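Cluvik – Wortliste für Tischlerei und Möbelbau (Deutsch–Dänisch)

Zuletzt aktualisiert: Januar
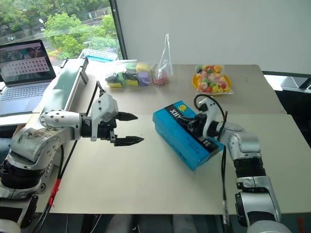
Zwei Roboterarme über einer hell beigen Tischfläche, der linke Greifer ist offen.

Cluvik ist eine kleine zweisprachige Wortliste. Sie enthält 298 Einträge aus Tischlerei und Möbelbau, von Zinken und Nut bis Furnier. Begonnen hat sie Gunhild Bundgaard für ihre Abendkurse in Bornlow, ich pflege jetzt die Dateien.

Inhalt

woerter.csv – die Hauptliste, ein Eintrag pro Zeile
saetze.csv – fast 600 Beispielsätze, mit der Nummer des Eintrags verbunden
quellen.txt – Notizen, woher ein Wort kommt

Format

Die Dateien sind in UTF-8 gespeichert, Trennzeichen ist das Semikolon. Jede Zeile der Hauptliste hat vier Spalten: Nummer, Deutsch, Dänisch, Bemerkung. Der Artikel steht immer nach dem Substantiv, mit Komma. Wenn eine Bemerkung fehlt, bleibt die Spalte leer.

Bekannte Mängel

Die Wörter für Beschläge sind noch unvollständig. Regionale Formen aus Österreich habe ich nur dort aufgenommen, wo ich sie sicher belegen konnte. Bei »Falz« und »Fuge« sind die Beispielsätze noch nicht gut getrennt.

Korrekturen

Bitte immer die Nummer des Eintrags nennen und, wenn möglich, eine Quelle. Ich lese die Vorschläge am Freitag.

Nutzung

Frei für Unterricht und private Zwecke. Für den Druck bitte vorher fragen.

Bujar Todorova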